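This site uses cookies to remember your place in the book. Accept all | Manage settings

14/08/2025
By the Bodadine Open Textbook editors

Chapter 7
Comparing Grippers on Cloth

Most grippers are sold on a success rate. A buyer reads that one hand picks up 97 things out of a hundred and another picks up 91, and the order is placed. This chapter asks what was picked up, who decided it counted, and whether the second hand was given the same chance as the first.

We use cloth throughout. A steel block sits where it was put and keeps its shape when squeezed. A garment does neither, and small differences between two hands show up sooner. They also get hidden sooner, which is why cloth demonstrations deserve a hard look. A thick seam, for one, gives a pair of fingers much more to bite on than a single layer does, and a result taken at the seam tells you very little about the rest of the leg.

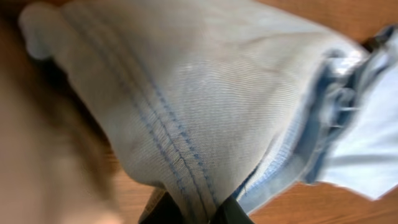 Does a higher grip force make a gripper better at handling clothes?
Only up to the point where the cloth stops slipping. Past that, extra force marks the fabric and hides poor placement of the fingers.

The running case is a trial at the Brovley workshop in which two parallel grippers, the Flamach and the Bloxham, were put through the same folding job. The makers' sheets disagreed on nearly everything, including what a "grasp" was. Flamach counted any closing of the fingers with material between them. Bloxham counted a lift held for two seconds. Under the first rule the Flamach scored 185 grasps out of 194 tries. Under the second rule, on the same recordings, it scored 115. Neither number is a lie, and neither should be printed without the rule beside it.

7.1 What the wrist camera can and can't settle

A camera at the wrist sees the contact point better than any camera on a stand. It also loses sight of most of the garment. Students tend to trust the close view too much. A pinch at the corner of a bunched piece can look firm while giving no hint of how many layers are between the fingers.
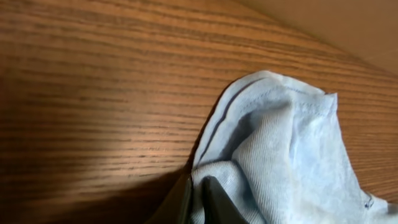 Page last changed: February, second printing corrections

The layer question matters more than the makers let on. If the task is to separate the front of a garment from the back, a grip on both is a failure, however strong it is. Under the Brovley scoring rules a judge had to write down "one layer," "more than one" or "can't tell." The last answer was used often, and we think that's to the judges' credit. A score sheet with no room for doubt will be filled in with guesses.

Hems are a special nuisance. The edge is thicker and stiffer than the cloth next to it, and it likes to roll. A hand that goes for the edge may close on a curl and take up a good deal more fabric than the plan called for.
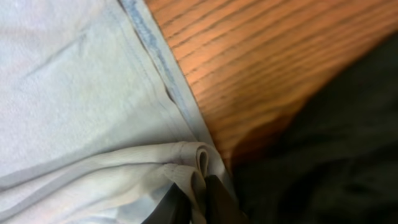

Then there is the matter of release, left off both makers' sheets. A finger surface that holds well can also hang on too long, dragging the fold out of line as the hand backs away. We would want release scored separately, with the distance the fold moved, before calling either hand the better one.

7.2 The bare-table check

Before any cloth goes down, look at the hand by itself. Open it over the table and compare the two tips. Are they at the same height? Do the pads match? Is one worn smooth? An uneven pair will favor one side of every pinch, and the controller will get the blame. Write down the pad type too, as a change of pad can matter more than a change of gripper.
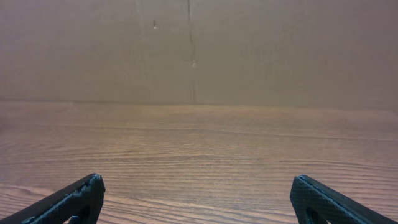

Figure 7.4. Open fingers with textured pads over a bare tabletop.

Keep that check in mind while reading the Brovley tables in the next section. The pads were changed partway through the Bloxham runs, and the first report gave the results as a single column. We have split them where the logs allow it. Where they don't, the cell is left blank, and you should be wary of anyone who offers to fill it in.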